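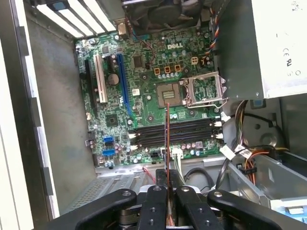

How loud should a finished track be before it goes to a distributor?

Leave the peaks at -1 dBTP and let the loudness fall where the mix sounds right. Most services turn loud masters down on playback, so heavy limiting costs punch and gains no volume.

Preparing a single for upload

Export the mix as a 24-bit WAV at the sample rate of the session. Do not convert an MP3 back to WAV.

Leave 50 milliseconds of silence at the head and 3 seconds after the last reverb tail.

Measure true peak over the whole file. If it goes above -1 dBTP, lower the limiter ceiling — do not trim the clip gain after the limiter unless the whole track moves together.

Name the file artist, title, version, in that order. Stakex rejects names with brackets in them.

Cover art is a square JPEG in RGB. Check that the title can still be read at thumbnail size.

Enter songwriter splits before submitting. They are locked once the release is approved, and changing them means a new upload with a new ISRC.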